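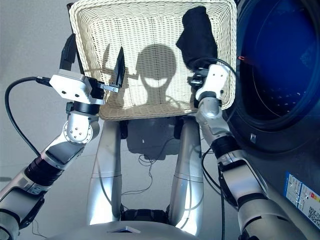

제목: Re: [손짜기모임] 바구니 바닥이 자꾸 들뜹니다
보낸 사람: Siham Lahlou
날짜: 08/06/2026
받는 사람: 손짜기모임 메일링 리스트

압델가니 님, 그리고 목록에 계신 여러분 안녕하세요!

메일 읽고 너무 반가워서 저녁 설거지도 미루고 답장부터 씁니다. 바닥이 들뜨는 문제로 저도 작년 한 해를 거의 다 보냈거든요. 우선 인용하신 부분에 하나씩 답을 달고, 뒤에 제가 요즘 푹 빠져 있는 테두리 마감 얘기를 좀 길게 하겠습니다. (길어도 용서해 주세요.)

Abdelghani Mahrous 님이 쓰셨습니다:
> 안녕하세요, 3월에 가입하고 처음 글을 올립니다. 환심으로 네모난
> 바구니를 짜고 있는데, 옆면을 다섯 단쯤 올리면 바닥 한가운데가
> 불룩하게 솟습니다. 뒤집어서 눌러 놓으면 하루는 괜찮다가 다시
> 올라옵니다. 날대는 26개를 썼습니다.

환심으로 네모난 바구니라니, 첫 작품치고 꽤 어려운 걸 고르셨네요! 둥근 바구니는 힘이 사방으로 고르게 퍼지는데 네모난 것은 모서리 네 군데에 다 몰립니다. 모서리를 돌 때 사릿대를 꽉 당기시죠? 저도 그랬습니다. 각을 세우고 싶은 마음에 손에 힘이 들어가고, 그 힘이 날대를 안쪽으로 끌어당기고, 갈 곳 없는 바닥이 위로 솟습니다. 모서리에서는 당기지 말고 손가락으로 꺾어 자국만 내고 지나가 보세요. 처음엔 헐렁해 보여서 불안한데 두 단만 더 올라가면 저절로 자리를 잡아요. 정말 신기합니다.

> 물에 담그는 시간이 문제일까요? 저는 밤새 담가 둡니다.

밤새는 너무 깁니다! 환심은 금방 물을 먹어서 오래 두면 보풀이 일고 색도 탁해집니다. 저는 가는 것은 미지근한 물에 6분, 날대로 쓰는 굵은 것은 그보다 조금 더 두고, 꺼내서 젖은 수건에 말아 놓고 씁니다. 짜는 동안 마르면 분무기로 뿌리고요. 너무 불어난 상태로 짜면 마르면서 줄어들고, 단 사이가 벌어지니까 다음에는 더 세게 당기게 됩니다. 바닥 문제와 물 문제가 따로가 아닐 수도 있겠다는 생각이 드네요.

> 나무틀을 안에 넣고 짜면 된다는 말을 들었는데, 꼭 필요한가요?

이건 의견이 갈리는 걸로 압니다. 저는 틀 없이 짜는 쪽입니다만, 네모는 틀이 있으면 훨씬 편하다는 걸 인정해요. 틀을 사실 필요는 없고 두꺼운 책 몇 권을 비닐에 싸서 바닥에 올려 놓으면 충분합니다. 저는 옛날 전화번호부를 씁니다. 541쪽짜리인데 무게도 크기도 딱 맞아서 이사할 때도 버리지 못했어요. 다섯 단까지는 책을 올려 둔 채로 짜고, 그다음에 빼시면 됩니다. 책을 뺀 직후에 바닥을 손바닥으로 쓱 밀어 보세요. 평평하면 거기서부터는 거의 걱정이 없습니다.

> 지금 짜던 것은 풀어야 할까요?

아뇨, 아뇨, 풀지 마세요! 전체를 물에 잠깐 적셔서 날대를 하나씩 바깥쪽으로 살살 눕히고, 책을 올려 그늘에서 이틀 말려 보세요. 그래도 솟으면 마지막 세 단만 푸시고요. 환심은 한 번 꺾인 자국이 남아서 많이 풀수록 다시 짤 때 지저분해집니다. 그리고 약간 솟은 바닥도 나름대로 쓸모가 있습니다. 저희 집 양파 바구니가 그런데 밑으로 바람이 통해서 양파가 잘 안 물러요.

자, 이제 테두리 얘기입니다.

지난달에 Skolimmont 공방에서 하는 하루 수업에 다녀왔습니다. 버스를 두 번 갈아타고 마지막엔 언덕을 한참 걸어 올라가야 하는데, 도착하니까 마당에 버들이 굵기별로 묶여서 벽에 쭉 기대어 있더라고요. 그 냄새! 풀 냄새 같기도 하고 차 냄새 같기도 한 그 냄새를 맡으니까 벌써 본전을 뽑은 기분이었습니다. 오전에는 버들 고르는 법을 배우고 오후 내내 테두리만 했어요.

저는 그동안 테두리를 앞의 날대 둘을 지나 안으로 넣는 방식으로만 마감했는데, 거기서는 날대를 두 개씩 짝지어 땋듯이 돌리는 법을 가르쳐 주었습니다. 시작하는 부분이 제일 헷갈립니다. 처음 짝 두 개는 나중에 마지막 짝이 들어올 자리를 남겨야 해서 헐겁게 눕혀야 하는데, 저는 그 자리에 짧게 자른 막대를 끼워 두었다가 끝에 가서 뺐습니다. 이게 정말 요긴했어요. 한 바퀴 다 돌고 막대를 뺀 구멍으로 마지막 짝이 쏙 들어가는 순간에는 소리까지 질렀습니다. 옆자리 분이 놀라셨죠.

이 방식은 날대가 길어야 합니다. 테두리를 시작할 때 남은 길이가 최소한 한 뼘 반은 되어야 하고, 네모난 바구니라면 모서리 쪽은 더 길게 남겨 두세요. 짧으면 중간에 이어야 하는데 테두리에서 이은 자리는 꼭 터집니다. 압델가니 님은 아직 옆면을 올리는 중이시니까 날대 길이를 지금 한번 재 보시면 좋겠습니다. 모자라면 높이를 한두 단 낮추는 게 낫습니다.

하나 더, 손잡이 구멍을 낼 계획이 있으면 그 자리를 지금 정하셔야 해요. 짧은 면 두 쪽의 가운데에, 테두리 아래로 네 단 정도 비우면 손가락이 편하게 들어갑니다. 비운 자리의 위아래 단은 가는 사릿대 두 줄로 꼬아 짜서 단단하게 잡아 주세요. 이걸 건너뛰었다가 한 철 만에 손잡이 쪽이 축 늘어진 바구니가 저희 집에 하나 있습니다. 지금은 털실이 들어 있어요.

재료 문의하신 분들이 계셔서 적어 둡니다. 저는 환심은 Grostar 것을 쓰고 있습니다. 굵기가 고른 편이고 묶음이 커서 여럿이 나누기 좋아요. 버들은 Mocanu 농장에서 껍질 벗긴 것을 받아 왔는데 색이 밝고 예쁜 대신 껍질 있는 것보다 잘 부러집니다. 모서리에는 추천하지 않습니다. 송곳은 아무거나 써도 되지만 끝이 너무 뾰족하면 가닥을 갈라 버리니까 사포로 조금 둥글려 쓰세요.

그리고 가을 전시 이야기도 살짝 꺼내 봅니다. Zundik 문화관 복도를 써도 된다는 답을 받았습니다! 벽이 길어서 작은 것 위주로 걸면 100점까지도 들어갈 것 같은데, 우리가 그만큼 짤 수 있을지는 모르겠습니다만 저는 벌써 신이 났습니다. 처음 짜신 바구니, 바닥이 솟은 바구니, 테두리가 터진 바구니도 대환영이에요. 저는 오히려 그런 걸 보고 제일 많이 배웠습니다. 내실 분은 제게 따로 메일을 주시고 크기만 대충 알려 주세요.

압델가니 님, 책 올려서 말려 본 결과 꼭 알려 주세요. 다른 분들도 모서리 돌리는 요령이 있으면 이 글에 이어서 적어 주시고요. 틀을 쓰시는 분들 얘기도 정말 듣고 싶습니다.

시함 드림

추신. 환심 담갔던 물은 버리지 말고 한 번 더 쓰셔도 됩니다. 다만 하루 넘긴 물은 냄새가 배니까 화분에 주세요.

--
손짜기모임 메일링 리스트
답장은 목록 전체로 발송됩니다. 개인 메일은 보낸 사람 주소로 직접 보내 주세요.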